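Open Day at Prostley: Your Questions, Answered by Someone Who Was Doubtful Too

Updated 2026-03-14 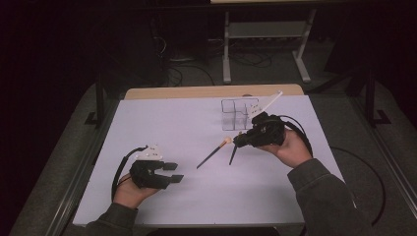
I went to the February preview as the person who asks awkward questions, and Radu Olteanu then asked me to write this page. He has not softened the answers.

Will I see a robot working by itself?
Mostly no. The bulk of the demonstration is people working hand-held grippers at a table, picking up small items such as a paintbrush. Their movements are recorded and used for training later. If you want a machine doing chores alone, you may be disappointed.

So is it a robot demonstration at all?
Fair question. I put it to Florin Iordache, who runs the table, and he said the recording is the slow part of the job and visitors ought to see it. I half agree. The flyer could have been clearer.

Does the trained arm get shown?
Yes, at the end of each session, for a few minutes. It's called Dinu. At the preview it got 2 pickups out of 6. The team at Cludivlow says it has improved. I'd wait and see.

How much recording does one task need?
They told us 200 tries for a single pickup. I asked whether that would still work on a different table with a different brush. The answer was "we don't know yet," and I liked that better than anything on the slides.

Can I try the grippers?
Yes, if you're 16 or older. Turns last three minutes. They feel clumsy at first, and I dropped everything twice. Watch the cables when you step away.

Will my turn be recorded?
Only if you sign the form at the desk. Read it first — the part about how long recordings are kept is on the second page. You can say no and still have a turn.

Is it suitable for kids?
Older ones, maybe. There is a lot of standing and watching.

Where is it, and what does it cost?
Prostley, on the Closham side, entrance by the loading bay. Free. There are three sessions, and each one repeats the same program, so you only need to come to one.

Is anyone selling anything?
There was no sales pitch at the preview. There was a mailing list, and I didn't sign it.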